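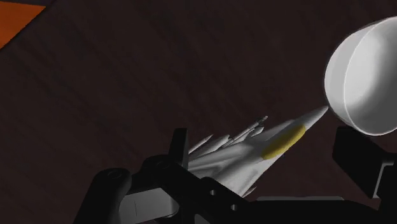
## Dark wood tables – keeping them decent

Quick notes, typed between loads of wash. Updated Nov 2, 2019 after the Yensuk open house, where I got asked the same stuff over and over.

**Dust first.** Always dry cloth first, then damp. Dark brown shows every crumb and every smear. Old T-shirt works fine. Paper towels leave lint, skip them.

**Damp cloth.** Wring it till it hardly drips. Drop of dish soap in a bowl of warm water, no more. Go with the grain. Dry it right after with a second cloth – don't let it air dry or you'll get streaks and have to do the whole thing over.

**White rings.** From mugs mostly. Try a hair dryer on low, keep it moving. Still there? Dab of plain mayo, leave it overnight, wipe. Jirayu Wattanapong swears by toothpaste, I think it's too scratchy on a shiny finish. Test underneath first whatever you use.

**Scratches.** Small ones – rub with a walnut half. Deeper ones need a wax stick. The Graser sticks come in 10 shades and the darkest one was still too red for mine, so I mix two. Warm it in your hand, press in, scrape flat with an old library card.

**Bowls and toys.** Anything that lives on the table gets felt on the bottom. Cereal bowls have a rough ring underneath that will cut right thru a finish. Flip it over and feel it. Model planes too, the little wheels dent soft wood if a kid leans on them.
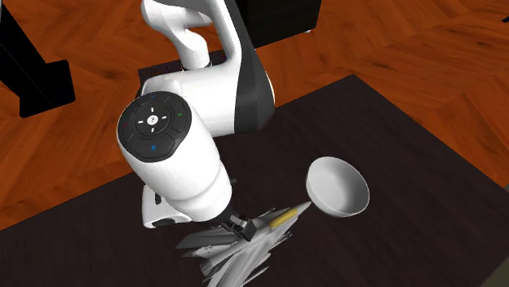 Felt dots fall off after a while, mostly when the bottom was greasy when you stuck them on. Rubbing alcohol, let dry, then stick. Press for a full minute. Replace every July or whenever you remember.

**Floor under the table.** Chair legs do the damage. Same felt, bigger size. Sweep before you mop, grit is like sandpaper. On patterned wood floors the dirt settles in the joints – soft brush on the vacuum, go over it in both directions. No steam mop! Nantana Somboon lost 4 boards by the patio door that way, they cupped and never layed flat again.

**Wax.** Twice a year is plenty. Thin coat, wait, buff. If it feels sticky you used to much, wipe down with a little mineral spirits and start over. Windows open. Lay the rags flat outside to dry, never balled up in the trash, they can catch fire.

**Stuff I keep in the drawer**

- two soft cloths, one for wet one for dry
- felt dots, both sizes
- wax sticks
- Flunov paste wax, the small tin
- old toothbrush for corners

Kitchen drawers next time, mine are a mess.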